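Making a Round Tablecloth from Standard-Width Fabric

Filed under: Sewing, Table Linens
By Valentyna Lysenko
Last revised September 2023

A round tablecloth is a flat circle with a narrow hem. The sewing takes an afternoon. Most of the errors happen earlier, at the measuring and cutting stages, and these instructions spend most of their length there.

Measurements are in inches. The worked example is a table 52 inches across and 30 inches high.

Tools and supplies

Fabric (see Yardage)
Matching all-purpose thread
Steel tape measure or yardstick
Non-stretch string, or a strip of card with a hole at each end
Washable fabric marker
Shears
Long glass-head pins
Iron and board
Sewing machine with a straight stitch

Wash and dry the fabric before cutting, on the same settings you intend to use for the finished cloth. Press it flat. Fabric that has not been preshrunk will shrink more along its length than across it, and the circle will become an oval.

Measuring the table

Measure the tabletop across its center in two directions. Older tables with a leaf mechanism are often wider one way than the other. If the two readings differ by less than 1/2 inch, use the larger one. If they differ by more, the cloth should be drafted as an oval, and this method does not apply.

Choosing the drop

The drop is the length that hangs below the edge of the tabletop. Three settings cover most uses.

Short, 9 inches. Stays clear of the lap. Suitable for daily use.
Medium, 14 inches. Ends a little below the height of a standard chair seat.
Full, table height less 1/2 inch. Reaches almost to the floor.

The finished diameter is the table diameter plus twice the drop. With the medium drop the example gives 52 + 14 + 14 = 80 inches. Add 1 inch for the hem (1/2 inch on each side) for a cut diameter of 81.

If you are undecided, pin an old sheet over the table at the length you have in mind and sit down at it. Stiff fabrics stand away from the table edge and look shorter than they measure.
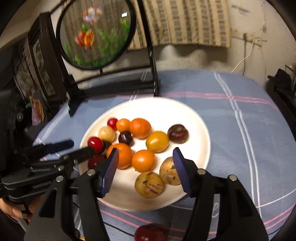
Fruit plate on a blue-gray cloth with pink and white stripes.

Yardage

An 81-inch circle is wider than most apparel and home fabrics, so the cloth has to be pieced. Do not put a single seam down the middle. It will show, and glasses will rock on it. Use one full-width panel in the center with a narrower panel on each side.

For fabric with a usable width of 52 inches after the selvages are trimmed:

Center panel: 52 wide by 81 long
Side panels: cut two, each 15 1/2 wide by 64 long

With 1/2-inch seam allowances the center panel finishes at 51 inches and each side panel contributes 15, for a joined width of 81. The side panels can be shorter than the center because the circle has already begun to narrow where they attach. Both come out of the same length of fabric, side by side. The total is 145 inches, and 4 1/4 yards leaves a small margin for straightening the ends.

Stripes and other repeats need more. Add one full repeat for each side panel if the pattern runs across the fabric. Stripes running lengthwise need no extra yardage, but the spacing should be checked at the seam lines before cutting. It is sometimes worth trimming the center panel by an inch so that the seam falls inside a plain band – recalculate the side panels if you do this.

Joining the panels

1. Mark the midpoint of each long edge on all three panels.
2. Pin a side panel to the center panel, right sides together, matching midpoints first and then working outward. The center panel will extend past the side panel at both ends.
3. Sew at 1/2 inch. Use a stitch length of 2.5 mm.
4. Repeat on the other side.
5. Press the seams open. Finish the raw edges with a zigzag or an overlock stitch.

A flat-felled seam is stronger and is preferable for a cloth that will be washed every week. It uses the same allowance, with one layer trimmed to 1/4 inch before folding.

Cutting the circle

1. Fold the joined piece in half lengthwise, then in half across, to make four layers. Line up the seams exactly and pin through all layers near the folded corner. This corner is the center of the cloth.
2. Anchor one end of the string at the folded corner. Tie the marker to the other end so that the working length is 40 1/2 inches, half the cut diameter.
3. Swing the marker from one folded edge to the other, keeping it vertical and the string taut. Make a row of dashes and join them afterward.
4. Check the distance from the corner to the line at five or six points with the yardstick. Correct any error greater than 1/8 inch.
5. Pin inside the line and cut. If the fabric is too thick for four layers, cut the top two, transfer the line, and cut the others.

Card is more accurate than string, which stretches slightly even when sold as non-stretch.

Hemming

A curved edge has more length than the line it folds onto. A narrow hem keeps this excess small enough to ease in.

1. Stitch 1/4 inch from the raw edge all the way around, using a slightly long stitch.
2. Fold to the wrong side along this stitching and press. Where the fabric ripples, draw up the bobbin thread slightly with a pin.
3. Fold a second 1/4 inch and press again.
4. Edgestitch from the wrong side, close to the inner fold. Overlap the start by an inch.

Steam the hem from the wrong side and let it cool flat before moving it.
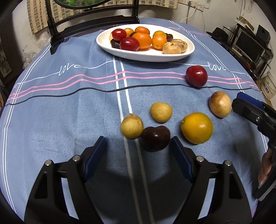

Round table with a blue cloth, "love" in white script along the upper stripes.

Checking the fit

Center the cloth and measure the drop at four opposite points. Shift it until the readings agree within 1/2 inch. If two opposite readings stay long, the folded layers moved during cutting. Re-mark the edge with the cloth on the table, using a yardstick stood on the floor, and hem again to the new line.

Storage

Roll the cloth on a cardboard tube, or fold it on a different line each time it is put away. Repeated creases in one place wear through first – usually at the center point.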